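Stop grading the demo by the robot

Been meaning to write this since November and it keeps getting longer in my head, so. Short version. We are teaching robots with the wrong people in the chair and then blaming the model.

I spent a good part of the fall on remote control demos. Simulated arm, simulated table, me with a controller in each hand and a cold coffee. The job that week was pick and place, the dullest job there is. Get the gripper over the thing, close, lift, put it down somewhere else. Seven hours of that and you start dreaming in wrist angles.

And it's hard! People who haven't done it think it's a video game. The wrist view shows you the fingers huge and the table small, and your sense of depth is just gone.
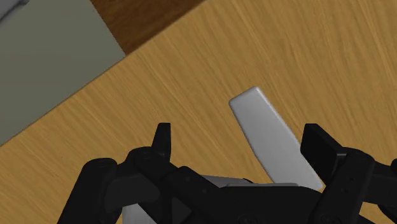
Wrist view, fingers open, block nearer the right one.

An off-center grasp like that is where operators split into two camps. Camp one stops, shifts over, lines up, then closes. Camp two just closes and lets the finger shove the block into place. Both can end with the block in the hand. Both get a green check. Put them in the same training pile and you have taught the robot two opposite habits for the same moment, and it will pick one at random, or worse, average them.

Dagim Birhane, who I worked next to at Grendance, used to throw out his own successful runs. Drove the leads nuts. He'd say the block got there but he didn't mean it to. I thought that was fussy. I now think it's the whole job. We had 1,056 runs in the pile by the end and I would trade most of them for 40 of his.

The other side has a point, I'll give them that. Messy data covers more ground. If every demo is perfect the robot never sees a bad start and has no clue how to get out of one. True. But a good recovery is something you show on purpose – start off to the side, then fix it, slowly. A sloppy run that got lucky isn't a recovery, it's just luck with a label on it.

Hand guiding has its own mess. You grab the arm and drag it, feels natural, and your elbow ends up making choices the robot cant make later. Gekano swears by it. Afridi swears by remote. I've done both and the method matters less to me than wether the person doing it was given time.

Because time is what gets cut. Paid per run, you rush. Everybody does. You come down fast, stop just over the wood, wiggle, grab.

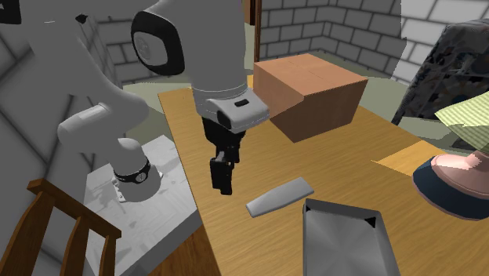 What I'd want is boring. Pay by the hour. Let operators toss their own runs, no questions. Write down how a grasp should go before the first one gets recorded, on one page, with the two or three arguments settled in advance. Fovier tried the hourly thing for 2 months, then went back to counting, and I still think that was a mistake.

And ask the operators what went wrong before you go retrain anything. They usually know. I knew, most days, before I'd even put the controllers down.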